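Our company is flat now. We were told in a meeting with three levels of people presenting, in order of seniority.

I work at Ronano, a firm of 300 or so that makes scheduling software for other firms. We used to have managers. Now we have "circle leads." My circle lead is my old manager, same desk, same mug, and he approves my vacation the same way he always did, which is slowly.

The flattening was designed by a consultancy called Gekholm. They sent 2 people for 5 weeks. I liked them. They asked good questions and wrote the answers down on cards, and then the cards went somewhere.

First rule of the new setup: anyone can make any decision, as long as they ask everybody affected. I tried this with a font change on an invoice. It affected 2,539 customers, finance, legal, and a guy in support who felt strongly about the number seven.

The font change took until March. Under the old system I'd have asked my manager and he'd have said "sure, whatever."

To be fair to the new system, it does mean I now know who works in legal. There are more of them than I thought, and they're pretty nice.

Second rule: no standing meetings. So we have "touchpoints," which happen at 9:40 every morning and you get a message if you miss one.

Titles are gone too. Mine was Senior Account Analyst and now it's Contributor. My mom asked what I contribute to. I said the Nuttall account, mostly, and she said that sounded like a step down.
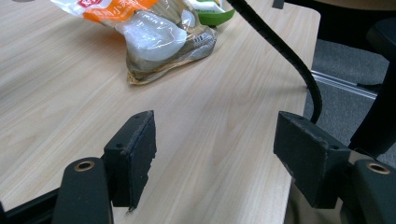

Lurnwood replied that their place went flat too, and all that happened was the raises disappeared, because with no ladder there was no rung to be promoted to. They've been a Contributor for years now and contribute about the same as before.

I hadn't thought about raises. I asked at the touchpoint how they work now and was told pay is "a conversation the circle holds together." The circle is eleven people. Four of them looked at the floor.

So we held the conversation. It took all afternoon and covered fairness, the market, and whether the snack budget counts as compensation. We agreed to form a smaller circle to look into it.

The smaller circle has a lead.

I will say one nice thing. Last month Nuttall wanted a change to their contract late in the day, and I just made it. I didn't ask up, there wasn't an up. I asked the two people it touched, they said fine, and the client had it by dinner.

I was so pleased that I brought it up at the touchpoint, and my circle lead said great job, and could I let him know first next time.

Anyway, there's a survey out about how flat we feel, one to ten. It's anonymous, but you have to pick your circle from a menu and mine is the only one that handles Nuttall.

I put a six. My circle lead stopped by this morning to ask if everything was okay.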